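Teaching two arms to pack a takeout order

2018-05-13

The workshop at Flustov is on the second floor, over a print shop, and the stairs are narrow enough that the first table had to be taken apart to get it up. The woman who runs the teaching work there has been at the company since it had four employees. Before that she repaired sewing machines. She agreed to talk on the condition that we did it between sessions, so the conversation was spread over most of an afternoon, with breaks when one of the operators needed her.

Her group teaches pairs of robot arms to do small jobs with the hands of a person guiding them. Much of this year has gone to cafe work: cups, carriers, straws, paper bags. The customer is Pulleo, a chain of coffee counters that wants the packing of pickup orders done behind the counter without a person standing over it.

I asked her to start with what a day looks like.

"We set the table, we do the task, we clear the table, we do it again," she said. "A person sits down and holds two handles. The handles are the same shape as the arms, only lighter. Whatever your left hand does, the left arm does. Same for the right. All of it gets recorded, the joint positions and the video together. When you have enough of those, you train on them and see what the arms do alone."

A good operator records 30 runs before lunch. She does not like to push past that in one sitting. People get tired in the forearms first, and then they start cutting corners.

"You can see it in the recordings. The reach gets lazy. They come in low and drag the wrist across the top of the bag. The arm will learn that. It learns the lazy reach as well as it learns the good one."

The team has two ways of showing a task. The older one is to take hold of the arm and move it through the job with the motors loosened. She still uses it for simple motions, a single pick or a turn of the wrist. It is slow for anything with two arms, and the person's own hands and sleeves end up in the video.

"Then the robot is learning from pictures that have a hand in them, and when it works alone there's no hand. That hurt us for months before we understood it. With the handles you sit off to the side. The camera sees the arms and the things on the table. That's what it will see later."

She was asked early on why they don't just write the motions out as a program. She had clearly answered this before.

"You can do that for a metal part in a fixture. A paper bag is never the same twice. It leans. One side is folded in a little. You'd be writing rules until you retired. A person who has packed bags doesn't think about any of that. They open it with two fingers and go. I want whatever is in those two fingers."

The bag was the hardest object for a long time. The first version of the task had the arms open it from flat, and they gave that up after a few weeks. Now the bag starts open and standing, and the arms put things in it. She expects to come back to the opening part in December.

"I told Pulleo that directly. I said, your staff can open a bag in the time it takes to say good morning. Let us do the packing. They were fine with it."

The cup carriers were easier, though she had not expected them to be. They are molded pulp, brown, with joined round pockets, and they give slightly when gripped. The trouble is that they nest. An operator's hand knows when it has two. A gripper with no sense of touch does not.

"We had a run of days where every bag got two carriers. The arm was sure of itself. It would lift both and put both in and go back for the next thing. We watched the recordings and found that one of the operators was loosening the stack before each run, just a small tap with the side of the finger, and another one wasn't. Half of our demonstrations had a loose stack and half had a tight one. So we made the tap part of the task. You do it with the arm, on camera, every time."

That led to a written procedure, which is taped to the wall by the operator's chair. It runs to a page and a half. It says where the stack of cups goes and how far the bag may be turned. It says to start each run with both arms in the rest position and to wait a full second before moving. It says that if you drop something, you pick it up with the arm and keep going.

I asked about the last one, as I would have guessed that a dropped cup spoils the recording.

"We used to throw those out. We had a folder of bad runs, 128 of them, and somebody asked if they could train on the folder as well, to see what happened. The arms got better at recovering. Of course they did. We had been showing them a world where nothing ever falls. The first time something fell, they had no idea what to do, they just went on with the next step, placing a cup that wasn't there."

What they do discard is hesitation. If the operator stops in the middle to think, or starts toward one thing and changes to another, the run goes. The arms pick up the pause and will sit there in the same spot, doing nothing. She has seen an arm hang over a table for 33 seconds and then carry on with the job.

The tables were built by Vornivora, a small frame shop across the river, to a drawing she made herself. Each one has plain walls at the back and on both sides. The arms sit on a rail along the front edge, so they can be moved and locked down again. She wanted the walls because people walk past, and their shirts were getting into the training.

"We had a version that worked better in the morning. We looked at lighting, we looked at motor temperature. It was the people. In the morning there were fewer of them walking behind the table. We put up walls and the difference went away."

The cables are another matter she has strong feelings about. On the first table they were tied down tight, and an arm reaching for the far corner pulled a connector out. Now they are left with long loops. It looks untidy and visitors mention it.

"Leave slack. I say it to everyone who starts here. You want the arm to be able to go anywhere it can go, and the cable to come along."

New operators come from all kinds of work. The best one she has had was a florist. Gamers are quick with the handles but tend to move too fast, and the recordings come out jerky. She starts everyone on moving one cup from the left side to the right side and back. They do that for two days. After that they try the straws.

"Straws are where people lose their temper. You're holding a thin thing with a wide gripper and you can't feel it. You have to learn to look at the fingertips and nowhere else. Some people never get used to having no feeling in it. They squeeze and squeeze. You can always tell by the sound of the motor."

There have been attempts to give the handles some force, so that the operator feels a push when the gripper closes on an object. They tested a set from a supplier called Abbasi over the winter. She liked them for hard objects and found them no help with paper, where the forces are too small to come through. The set is on a shelf now. She may try it again for lids.

How much showing is enough is the question she is asked most by customers, and she is careful with it. For the bag task they recorded 600 runs before the arms did it in a way she would let anyone watch. The next task took far fewer, as many of the motions carried over. She does not promise a number in advance.

"If I say a number, they plan on the number. I'd sooner say, let us work for a month and then come and look."

When Pulleo did come and look, they brought their own bags. These were a little stiffer than the ones used in training, and the arms managed the first few and then crushed one. She had half expected it. The following week the team began rotating three kinds of bag through the sessions, and changing where the items stood on the table from one run to the next.

"That was my mistake and I knew better. We had gotten very neat. Everything in its place, the same place. It makes for nice recordings, and the robot learns the place and doesn't bother learning the cup. Now I go by and push things around before they start. They don't love it."

She was called away at that point by an operator who wanted a second opinion on a gripper that was closing late. It took a few minutes. She loosened a screw, had him open and close the handle several times, and came back.

I asked whether she still does any of the demonstrations herself. She does, one morning a week, and keeps her runs in with the rest.

"You forget what's hard about it otherwise. I'd written in the procedure to lower the carrier straight down into the bag. I sat down and tried it, and you can't, the wrist hits the side. You have to come in at a slant and let it settle. Everybody had been doing it at a slant for weeks and not one of them had told me. So I changed the sheet."

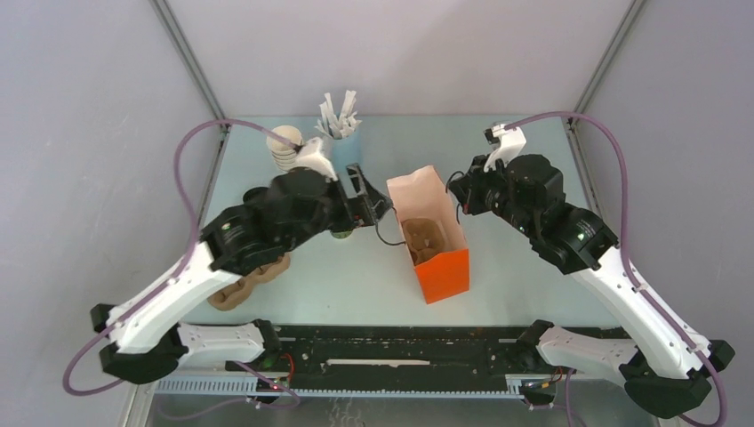
The sheet is on its ninth version. She dates each one in pencil and keeps the old ones in a drawer, in case a recording from that period has to be explained. Next on the list is a task with lids, and after that she wants to try handing an item from one arm to the other, which the operators have been practicing with empty cups at the end of the day.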